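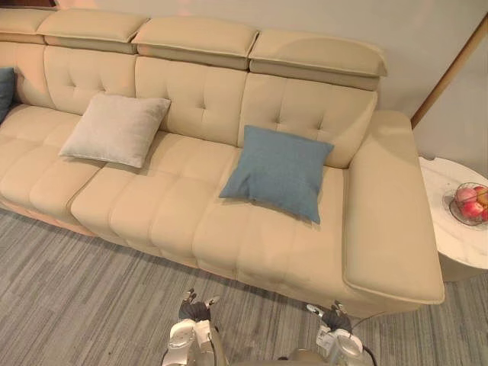

*Fig. 2 – Beige leather sofa with adjustable headrests.*

## 4. Cleaning and caring for leather

This section covers routine care of leather covers with the Sollis leather care kit. For fabric covers, go to section 5. Check the label under the seat cushion before you start. If it says "nubuck" or "suede", do not use the kit.

### 4.1 Before you start

You will need:

- the Sollis cleaner (white cap) and conditioner (grey cap)
- 2 soft cotton cloths, one for each product
- a vacuum cleaner with a brush head
- a bowl of lukewarm water

Test both products on a hidden patch first, such as the underside of a seat cushion. Leave the patch overnight and look at it in daylight. If the colour has changed, or has come off on the cloth, stop and contact the Drosik service desk.

> **Caution:** Do not use washing-up liquid, baby wipes, furniture polish or any product containing bleach or solvent. Damage from these is not covered by the guarantee.

### 4.2 Routine cleaning

Clean once a month if the furniture is in daily use.

1. Vacuum the leather on the lowest setting. Go along the seams and down the gaps between the cushions.
2. Wipe off dust with a cloth dampened in plain water and well wrung out.
3. Shake the cleaner and put a small amount on the cloth. Do not pour it straight on to the leather.
4. Work in small circles, one panel at a time, from seam to seam. Stopping halfway across a panel can leave a tide mark.
5. Rinse the cloth and wipe the panel again.
6. Leave to dry at room temperature. Do not use a hairdryer or fan heater.

Headrests and armrests pick up hair products and skin oils and may need a second pass – wait until the first has dried.

### 4.3 Conditioning

Condition twice a year, or more often in a room with underfloor heating.

1. Make sure the leather is clean and fully dry.
2. Spread a thin layer of conditioner with the second cloth.
3. Wait 19 minutes, then wipe off any that has not soaked in.
4. Keep off the furniture for two hours.

**Note:** Pale leather can take up dye from new jeans and dark throws. Treat marks the same day. Old dye marks need the Jollex stain remover, sold separately.

### 4.4 Spills

Blot at once with a dry cloth, working from the outside in. Do not rub. For grease, blot and leave it alone – water will spread it.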